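How a Two-Armed Robot Gets Ready for Work
By Rhiannon Bowen 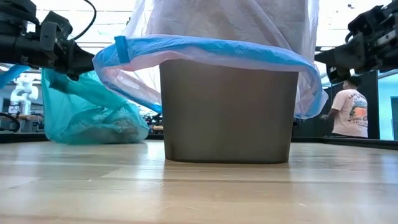 Putting a new bag in a trash can is a small job at home. You shake the bag open, pull the edge over the rim, and push the middle down. For a robot with two arms, it is a hard job. The bag is thin and floppy, and it never has the same shape twice. To do it well, the robot has to be set up with care.

The robot in this story is called Lelix. It has two black arms, and each arm ends in a gripper. A gripper is a kind of hand with fingers that squeeze together. Lelix works at a table, and one of its jobs is to fit a white bag with a blue drawstring edge over a gray bin.

Checking the fingers

The morning starts at 8 o'clock with the fingers. A technician named Prosser turns off the power and wipes each fingertip with a damp cloth. Dust makes the tips slippery, and thin plastic slides right out of slippery fingers. Prosser also looks for tiny cuts or rough spots. A rough spot can poke a hole in a bag.

Next come the screws. When an arm moves all day, it shakes a little, and screws can slowly work loose. Prosser tests each one with a small wrench. The cables get a look too. A cable needs enough slack to let the arm bend and turn, but a loop that is too big can catch on something.

Finding zero

When the power comes back on, the arms have to find zero. Zero is a starting position that the computer knows. Think of standing with your toes on the line before a race. Each arm moves slowly to its starting place, and the computer checks that every joint is where it should be. If one joint is off by 2 millimeters or more, Prosser does the check again.

Everyone stays back from the table during this part. There is a red stop button close by, and anyone in the room may press it.

How hard to squeeze

The last step is setting the grip. If the fingers squeeze too softly, the bag slips. If they squeeze too hard while the arms pull apart, the bag can tear. The two arms also have to move together. When one goes faster than the other, the bag ends up crooked on the bin.

Prosser runs a few practice bags and changes the settings a little at a time. Last November it took 353 tries to find settings that worked for the drawstring bags.

When parts wear out

The soft pads on the fingertips last for some 800 bags. Then they are peeled off and new ones go on. Prosser writes the date and the bag count in a notebook kept by the table. After new pads are fitted, the grip has to be set again, starting with the softest squeeze.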